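수어너 시연교육실 갤러리: 원격조작으로 가르치는 주방 작업

게시일: 2026년 1월 21일 수요일

본 갤러리는 수어너(Suner) 시연교육실에서 진행하고 있는 양팔 로봇 원격조작 교육의 현황을 소개하기 위하여 마련되었습니다. 시연교육실은 사람이 직접 로봇을 움직여 보인 동작을 기록하고, 이를 학습용 자료로 정리하는 업무를 담당하고 있습니다. 2025년도 하반기에는 설거지, 그릇 정리, 조리대 닦기, 음료 준비의 4개 과제를 대상으로 과제별 시연을 수집하였습니다.

1. 교육 과정의 구성

시연 담당자는 현장에 투입되기 전 5일간의 기초 과정을 이수합니다. 첫날에는 안전 수칙과 비상 정지 절차를 익히고, 둘째 날부터는 조작용 팔을 양손에 쥐고 작업용 팔을 움직이는 훈련을 실시합니다. 조작용 팔의 관절 각도는 작업용 팔에 그대로 전달되며, 집게의 벌림 정도 또한 손가락 고리의 움직임을 따릅니다. 마지막 날에는 평가 시연을 실시하고, 기준에 미달한 담당자는 해당 부분을 다시 훈련합니다.

직접 교시 방식도 함께 운영하고 있습니다. 담당자가 로봇 팔을 손으로 잡고 경로를 안내하는 방식으로, 동작 범위가 좁고 순서가 일정한 과제에 한하여 적용합니다. 개수대 주변과 같이 두 팔이 서로 가까이 움직여야 하는 작업은 원격조작을 원칙으로 합니다.

2. 개수대 과제

개수대 과제는 컵과 같은 소형 식기를 다루는 동작으로 이루어집니다. 한쪽 팔이 식기를 잡아 자세를 유지하고 다른 쪽 팔이 수전 쪽 동작을 맡도록 역할을 나누며, 담당자는 시연을 시작하기 전에 두 팔의 대기 위치를 확인합니다. 도자기 식기는 표면이 매끄러워 집게의 접촉 위치에 따라 기울어지기 쉬우므로, 잡는 위치를 시연마다 조금씩 달리하여 기록하도록 하고 있습니다.

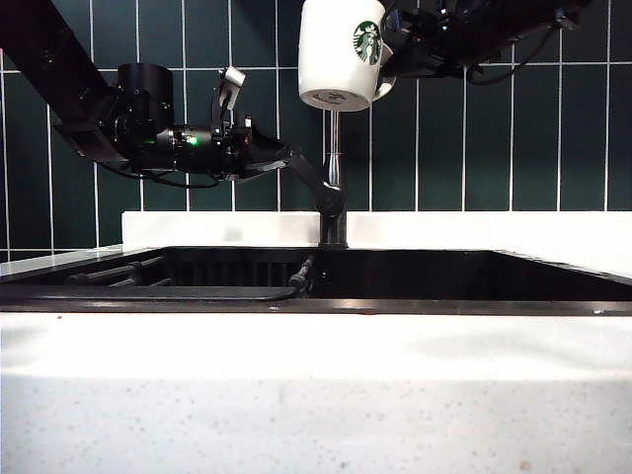

수전에 접근하는 속도 역시 주요 점검 사항입니다. 숙련된 담당자일수록 수전 가까이에서 속도를 늦추는 구간이 일정하게 나타나며, 이러한 시연은 학습 자료로서의 활용도가 높습니다. 식기가 수전이나 개수대 테두리에 닿은 시연은 즉시 삭제하지 아니하고 별도로 분류하여 보관합니다. 접촉 이후 담당자가 자세를 바로잡은 과정이 복구 동작의 학습에 필요하기 때문입니다.

개수대 과제의 시연은 총 400회를 계획하였으며, 이 가운데 229회가 검수를 마쳤습니다. 잔여분에 대한 수집과 검수는 2월 중 완료할 예정입니다.

3. 기록 및 검수

모든 시연은 기록 관리 프로그램 루르덴(Lurden)에 저장됩니다. 루르덴은 두 팔의 관절값과 집게 상태, 작업 공간의 영상을 같은 시간축에 맞추어 보관하며, 검수 담당자는 이를 구간별로 재생하여 시작과 종료 시점을 지정합니다. 시연 도중 통신 지연이 발생한 경우에는 해당 구간에 표시를 남기고, 지연이 반복된 시연은 다시 수집합니다.

과제 설명문은 검수 단계에서 작성합니다. 설명문에는 대상 물체와 동작, 최종 위치를 포함하여야 하며, 같은 물체는 모든 시연에서 같은 명칭으로 표기하여야 합니다. ‘컵’과 ‘머그잔’의 혼용에 관한 문의가 많았던 바, 손잡이가 있는 것은 ‘머그잔’으로 통일하였음을 알려 드립니다.

4. 협력 기관

조작용 팔의 정비는 폰스(Pons)가, 시연 담당자의 기초 과정 운영은 수덱스(Sudex)가 맡고 있습니다. 양 기관은 매월 합동 점검을 실시하여 조작용 팔의 관절 유격과 손가락 고리의 마모 상태를 확인합니다. 점검 당일에는 시연 수집을 진행하지 않습니다.

이용 안내

갤러리에 수록된 사진의 저작권은 수어너에 있으며, 교육 및 연구 목적으로 이용하고자 하는 기관은 시연교육실에 서면으로 신청하여 주시기 바랍니다. 신청서에는 이용 목적과 게재 매체, 이용 기간을 기재하여야 합니다. 교육실 견학은 기관 단위로만 접수하며, 개인 견학은 현재 운영하지 않습니다.

수어너 시연교육실

목록으로 | 이전 갤러리 | 다음 갤러리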